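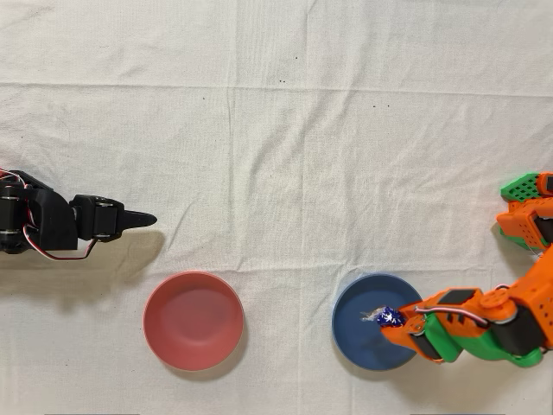 Slide 1. Two bowls on a plain cloth

Good evening, everybody, and thank you for coming out. Let people settle. There will be a few still hunting for a chair, so don't rush the first minute. Say something nice about the soup, if there is soup.

My talk tonight is called "A Cloth and a Couple of Bowls," and I should warn you that it covers pretty much what the title says. I've been setting tables for other people since 2000, first at home and then for the supper evenings at Datden, and if I had to give up everything in the cupboard I would hang on to one pale cloth and a few round bowls. I could feed anybody with that. I'd be happy doing it, too.

(Leave slide 1 up for all of this. Don't click ahead.)

Start with the cloth. It's off-white, and it has creases in it. There's a long fold line running across the upper part and softer ones going up and down. I know some of you are already reaching for the iron in your heads! My mother would have been. I ironed every cloth for years, standing in the kitchen at four in the afternoon with the oven going and my hair coming down, and then I'd carry it through to the table over both arms like a sleeping child and crease it all over again getting around the door.

So let me say my piece on ironing. If the cloth is for a wedding, iron it. If it's for a Sunday sort of lunch with people who love you, shake it out hard, lay it down, and smooth it from the middle outward with the flat of your hands. A fold line tells your guests the cloth came out of a drawer clean and put away properly. I've grown very fond of a fold line.

(Pause here. Somebody always wants to argue about ironing. Let them, but only one.)

The other thing about a pale cloth is that it shows you everything. Look up toward the top and you'll find a few tiny dark specks. On a patterned cloth you would never see them. I like that a pale cloth is so plain with you. Before I put anything down I go over mine with a dry hand, then look along it with my head low, near the table, and whatever wants picking off gets picked off. It takes no time and it gets me looking at the table properly before the plates come out and I can't see it anymore.

Now the bowls. There are two of them, both round, and the one I want to talk about is the pink one. Coral, salmon, call it what you like -- at Datden we had a whole evening's disagreement on what to call that color and I don't believe we ever settled it. It's plastic. I want to say that out loud, because people get shy about plastic at the table. They'll apologize for it as they hand you the potatoes. Please don't apologize for it! A smooth matte bowl in a good warm color does beautiful things on an off-white cloth. Notice that the rim is a little lighter than the rest, and inside, the color is paler at the bottom and gets deeper toward the walls. You'd pay a fair bit for that in a glaze.

(If the projector is washing out the color, dim the lights at the front. The switch is by the coat hooks.)

It's a shallow bowl as well, and shallow is what I'd look for if I were buying tomorrow. Deep bowls are for the kitchen. At the table you want people to see what's in there without standing up, and you want a spoon to go in and come out without a struggle. Olives, cherry tomatoes, the little almond cookies from Zundari that I can't be left alone with. Sliced cucumber with salt. Anything green looks wonderful against coral, and I'd keep strawberries for the other bowl.

People ask me where a bowl should go, and my answer is always to put it down empty first. Put it down, walk to the far side of the table, and see if you could reach it from a chair. Then go to the other side and do the same. I move mine several times before I'm content. Leave some bare cloth as well, more than feels polite. Dishes come out, elbows come out, somebody sets down a pair of glasses and a phone, and all that lovely space is gone by the time you sit.

(Drink some water. Check the clock. If it's past eight, skip the washing part and go right to questions.)

A word on washing, then. The cloth goes in cool the same night if I have the strength, and the next morning if I don't. I hang it folded once over the line, and I suspect that's where a good many of my fold lines come from. The bowls get warm water and a soft sponge, never the scratchy side, so the matte surface stays as it is. Tomato sauce is the enemy of pink plastic. Rinse it right away and you'll be fine.

Try it this week with what you already own. Clear the table all the way, put one cloth on it and two bowls, and leave it like that for an hour before you add another thing. Then come and tell me what you put in them.

Questions now. Repeat each one back for the people by the door. Sign-up sheet for the July supper is next to the coffee.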